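Tea ceremony and registry office on the same day – is it too much?

Posted in Weddings > Mixed and two-culture weddings

Diệp Ngô
My fiancé's family are Taiwanese and mine are Vietnamese. We're getting married in June, on a Saturday, and both sets of parents would like their own tea ceremony. We also need to fit in the registry office, which only has a slot at 3 pm. The meal afterwards is for both families together.

My mum wants the groom's side to arrive at our house in the morning with the trays, the way her own wedding was done. His mum is happy for that to go first but wants tea served at their house before we go anywhere else. The two houses are on opposite sides of town. I've been told to allow an hour for each ceremony, but my cousin's went on far longer as every aunt wanted to give a speech.

Has anyone done both ceremonies and the legal part in one day? Would it be rude to ask the families to share one venue? We have been offered the upstairs room at Medve for 800 for the whole day, and it would save all the driving. I'd also like to know what people did about clothes. I have a red áo dài for the morning and a white dress for the registry office, and his mum has mentioned a qipao for the evening.

Shu-fen Chung
We did this, with the families the other way round (I'm the Taiwanese one). It can be done in a day but you need to start early. The groom's party left at 8 and we had finished at my parents' house by half past ten. Then his family's tea, a quick lunch, and the registrar in the afternoon.

Things I would do again:
Ask one person on each side to keep the list of elders in order, eldest first, and call them up. It stops the arguing over who goes next.
Limit the speeches to parents and grandparents. The aunts can speak at the meal.
Change clothes at the registry office only if they have a room for it. Ring and ask. Ours didn't and I changed in a café toilet.

On sharing a venue, I don't think it's rude, but let your parents put it to his parents. With my in-laws the real worry was the altar. Your mum may want you both to light incense for your grandparents at home, and you can't move that to a hired room very easily. You could do the incense with close family early on and then have both teas at Medve. His parents may feel the same about their own house, so find out before you pay for the room.

Three outfits is fine if you keep your hair the same for all of them. The hair is what takes the time.

Grarnen
just elope lol. but seriously 3 pm is late if the meal is at 5, you still have photos to do. ask if they can move you to the morning of another day and do the legal bit with only your witnesses. lots of people do that

Diệp Ngô
Thank you both. Shu-fen, the incense is exactly what my mum brought up last night when I mentioned Medve, so we'll do that part at home whatever happens. His parents are thinking about the room. I've asked the registry office about a different day as well – they're going to ring me back.

Kasent
Coming from the groom's side, check what is expected in the trays before you buy anything. My wife's family wanted betel and areca, tea, wine, fruit and cakes, and an odd number of trays. We took 5. Other families go by different numbers, and his parents may be used to an even number, so it needs saying out loud. We also got the red envelopes muddled because nobody had written names on them, and it took us a week to work out who to thank. Bring a pen and a bag with a zip.

If the houses are far apart, hire one minibus for the elders. Ours had four cars and one of them went to the wrong street.
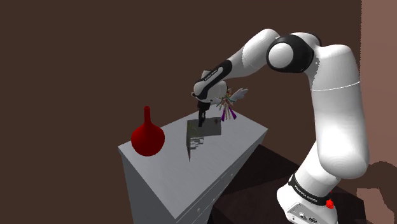
White robotic arm with a black gripper, computer render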